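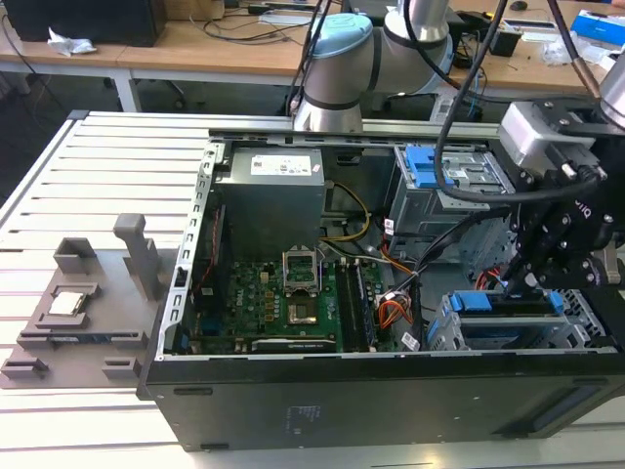
第4章 導入計画と購入品の準備

本章では、Cluston分解・組立セルを購入する前に決めておくこと、および予算の立て方について説明します。ロボットの設置手順は第5章を参照してください。すでに本体を注文した場合も、4.2と4.3は必ずお読みください。

4.1 対象作業を決める

1. セルで行う作業を一つ選び、計画シートのA欄に記入します。最初の作業としては、デスクトップPCの筐体を横に寝かせ、側板を外した状態で行う部品の取り外し、または取り付けを推奨します。
2. 対象となる機種の型名と外形寸法をB欄に記入します。機種が複数ある場合は、台数がいちばん多いものを先に書いてください。
3. 筐体の中で、グリッパの指が入らなければならない場所をC欄に記入します。ドライブケージの周辺は、金属の枠とケーブルの間が狭くなります。指の幅だけでなく、指を開いたときの全幅も測ってください。

注記:ケーブルの通り方は、同じ機種でも一台ごとに違います。測定は必ず2台以上の実機で行ってください。

4.2 予算の区分

予算は、次の区分に分けて見積もりを取ります。一つの金額にまとめると、後で不足した項目がわからなくなります。

本体費:アーム、制御装置、グリッパ
周辺費:作業テーブル、手首用カメラ、固定カメラ、ケーブル類
治具費:部品を置くトレイ、位置決めブラケット
練習用部材費:中古の筐体、マザーボード、ドライブ用の樹脂部品
予備費:指先の交換部品、ケーブルの交換部品

5. 本体費と周辺費は、販売代理店Tendicoから同じ見積書で受け取ります。見積書の有効期限を確認し、社内の承認にかかる日数と比べてください。
6. 治具費には、作り直しの分を含めます。3Dプリンタで製作する場合、最初の形がそのまま使えることは少ないです。Kikuchi版トレイ(型番718)を購入する場合は、CPU用のくぼみの寸法が対象部品に合うことを図面で確認します。
7. 練習用部材費を記入します。この項目はよく忘れられます。CPUソケットの接点は曲がりやすいので、マザーボードは交換が必要になるものと考えて計画してください。

注意:練習用の筐体に、業務で使用中のドライブを入れたままにしないでください。データの消失について、当社は責任を負いません。

4.3 カメラの選定

8. 手首用カメラは、グリッパの指と作業対象が同時に映る位置に取り付けできるものを選びます。レンズの画角が足りないと、指の先だけが映り、周りのケーブルとの距離が判断できません。
9. 購入の前に、実際の筐体を使って試し撮りを行います。代理店から評価機を借りることができます。貸出の期間は29日です。
10. 試し撮りの画像で、ソケット、メモリスロット、ドライブケージの位置がそれぞれ読み取れることを確認します。

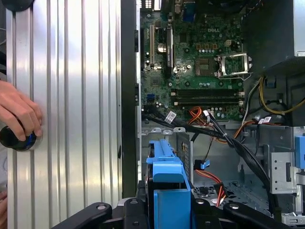 図4-2 手首用カメラの画像。下側にグリッパの指、その間に青いドライブ用部品が映っている。

11. 側板の金属面に照明が反射している場合は、照明の向きを変えてもう一度撮ります。それでも白い筋が残る場合は、拡散板を周辺費に追加してください。

注意:試し撮りのときも、アームの電源が入っている間は、手を動作範囲に入れる前に必ず停止操作を行ってください。

4.4 設置場所の確認

12. 作業テーブルは、溝付きのアルミ製を標準とします。別のテーブルを使う場合は、トレイと支柱を固定する方法をD欄に書いてください。
13. アームの後ろ側に、ケーブルがたるんで通る空間を確保します。壁に近すぎる場合、手首を回したときにケーブルが引っ張られます。
14. 搬入口の幅が95 cm以上あることを確認します。これより狭い場合は、分割での納品をTendicoに依頼できますが、組立費が別にかかります。

4.5 注文の前に

計画シートのA欄からD欄までがすべて記入済みであることを確認し、見積書と一緒にCukley窓口へ送ります。8月は窓口の回答が遅くなりますので、年度内に設置したい場合は早めに送ってください。注文後のグリッパの変更は、出荷前に限り受け付けます。

関連項目:5.1 開梱、5.3 アームの固定、付録B 計画シート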